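Section 5. Running the Kitchen Demonstration for Visitors

Read this section before an open day. It covers the simulated kitchen shipped with the Allthorpe viewer, and it assumes Section 4 is done and the arm loads without errors.

5.1 Start the session

1. Open the viewer and choose Kitchen from the scene list.
2. Set the step limit to 412. The default of 400 tends to stop the arm in the middle of a reach, and visitors will ask why.
3. Switch the main screen to the room view. Leave it paused until people have found a seat.
4. Press Run.

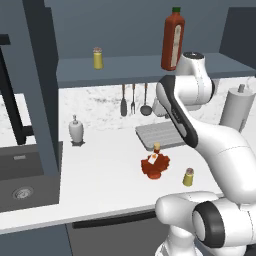
Figure 5-1. Room view, hot sauce bottle held up near the wall shelf.

Note: The Skollico brochure calls this task "everyday tidying." Avoid the phrase. It is a rendered kitchen, and a good run in it says little about the kitchen your visitors have at home.

Caution: Do not restart a run because it looks untidy. Visitors notice, and they are right to distrust a demonstration that only shows its best side. Let it reach the step limit.

5.2 Switch to the gripper view

1. Pause the run.
2. Press G. The picture may take a few seconds to change on older laptops.
3. Point out the gap between the two fingers before you resume. Most people take the gray band at the bottom for part of the counter.
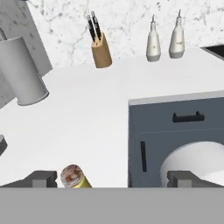 Figure 5-2. Gripper view, fingers spread, small yellow can between them.

Note: An object between the fingers has not been grasped. Tia Rowbotham, who ran the August sessions at Steinbach, asks presenters to say so out loud.

5.3 Questions about success rates

Give the number of runs you have made yourself, along with the failures. At Steinbach the log held 52 runs. If you have no log, say you don't know. Do not quote the figure on the Cundis poster, which does not state how a success was judged.

To save the log, press L before closing the viewer. Closing first discards it.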